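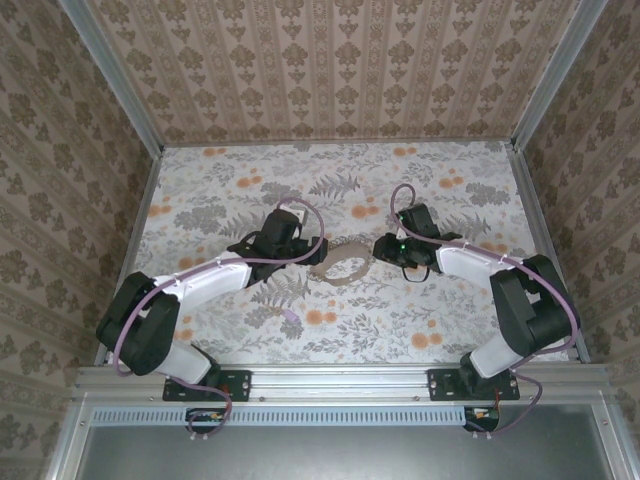

Small rings, including key rings, hair ties and narrow bands, are among the items most often reported missing at Fostgate residences. Residents are asked to sort and store them by the method set out in this guide. Work on a flat, covered table. A patterned cloth such as the leaf and fern print is acceptable, but a tan ring laid on it should have clear space on all sides so that it can be picked up without searching.

Sorting the rings

1. Place the rings on the cloth one at a time. Rings that have become linked must be separated before they are stored.

2. Set metal key rings apart from soft or flexible loops. Hold a key ring by its upper edge and let it hang freely, then check the full circle for gaps or bends. 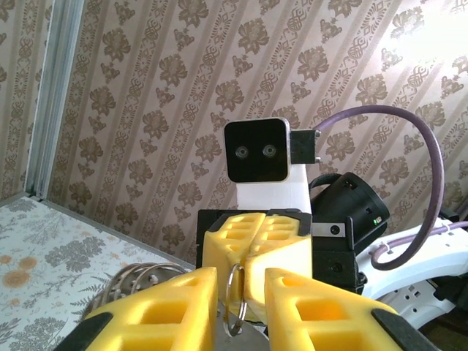 A ring that does not close completely should not be used for keys. Return it to the Maddocks desk, where a replacement may be requested on form 235.

3. When passing an item to another person, keep hold of it until the other person has a firm grip. Items should be handed over above the center of the table.
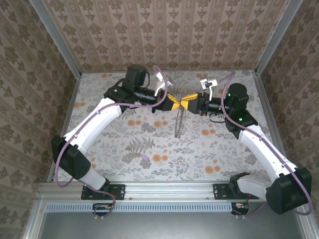
4. Put each group in its own envelope and write the room number on the front. Soft loops may share one envelope.

Questions may be directed to Dilek Ersoy, Residence Services, extension 453.

Last revised 2024-11-28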